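Trallholm method

The Trallholm method is a way of teaching a robot to handle food by having a person steer it through the job, usually by remote control, and saving everything the person did, including the parts the person would prefer to forget. It takes its name from the Trallholm test kitchen, where it was first written down by Ilse Verhoeven. It is a form of learning from demonstration.

Background

Early attempts at Trallholm relied on teaching by hand. An operator took hold of the arm, moved it through the motions and let go. This worked well for boxes. With lettuce, the operator's own arm kept blocking the robot's view, and the recordings mostly documented sleeves. Verhoeven's group moved to remote control in October and reported fewer sleeves.

Procedure

The operator sits apart from the arm and moves a pair of handles, which the arm copies. A camera at the wrist records what the gripper is near, while the control software, Enum, stores joint positions and finger openings. A session lasts 2 hours, after which operators tend to get creative and are sent home. The written guide asks for over 2000 recorded attempts per task, a figure most readers of the guide have taken as a suggestion.

Demonstrations are graded on a scale from one to seven. A seven has never been awarded. Clumsy attempts are kept if the operator recovers from them, on the theory that a robot shown only perfect work has no idea what to do about a crumb.

Sandwich tasks

Sandwich work is the best known use of the method and the source of most complaints about it. Bread gives way under pressure, tomato slides, and both leave evidence on the table. Ingredients may be held on edge against small blocks at the ends of plastic arms, which gives the gripper a side to approach from.
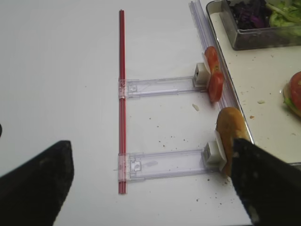
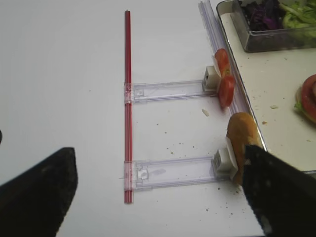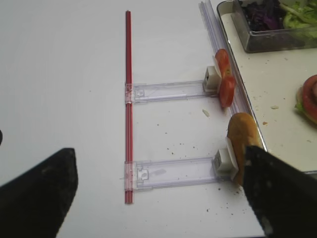 Wrist views of a sandwich task, with the bread beside the right finger.

Approach angle matters more than speed. Operators who come in low tend to catch the table, and those who come in high tend to catch the tomato. The Lambrechts variant deals with this by splitting each attempt into short segments, recorded separately and joined afterward. Supporters say it cuts training time. Critics point to the joins, where the arm is given to pausing as if it had left the stove on.

Reception

A revised guide was issued on Jan 6, 2023, and ran to 21 pages, most of them about bread. Mastar, a catering equipment firm, adopted the method for salad filling but dropped the grading scale after two operators stopped speaking to each other over a four. Verhoeven has since recommended that operators grade only their own work, and average scores have risen sharply.

See also: Learning from demonstration; Remote manipulation; Food handling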